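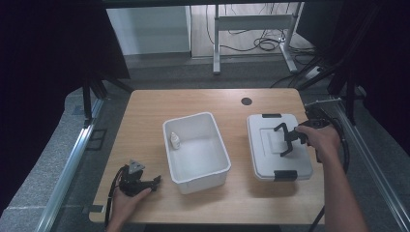 Two hand-held grippers in use at a work table, with a dropper-capped bottle inside the open bin. Photo: Gudard

When Neema Waweru joined Gudard in March, the planning software could place a small item in a bin but had no reliable way to decide what to do about a lid. Her group in Clirninville has since rewritten that part of the system, and the new planner, known internally as Nel, is now used for all of the institute's two-handed tasks.

"The old planner treated each arm separately and then checked for collisions," Ms Waweru explained. "With a latch, one hand often has to hold the box still while the other works. The two plans have to be made together."

Nel learns the order of such steps from recordings made by people using hand-held grippers. The present collection holds 226 recordings of tasks with bins, boxes and small bottles. Each is divided into steps by a separate tool, Drurine, written by Juraj Havlíček.

Mr Havlíček said that the division into steps had taken more effort than the planner itself. "Our first version cut a recording wherever the hand slowed down. People slow down for all sorts of reasons. We now look at the opening of the fingers as well, and the cuts agree with those made by hand in 90 per cent of cases."

White objects on a pale table remain difficult. The perception module sometimes merges a lid with the box beneath it, and the planner then has no lid to remove. Ms Waweru regards this as the main task for the coming months - "a planner can only reason about what it has been given" - and two members of the group have been assigned to it.

Version 9 of Drurine was released within the institute on November 14, 2019. Mr Havlíček expects the next version to accept recordings in which both hands move at once.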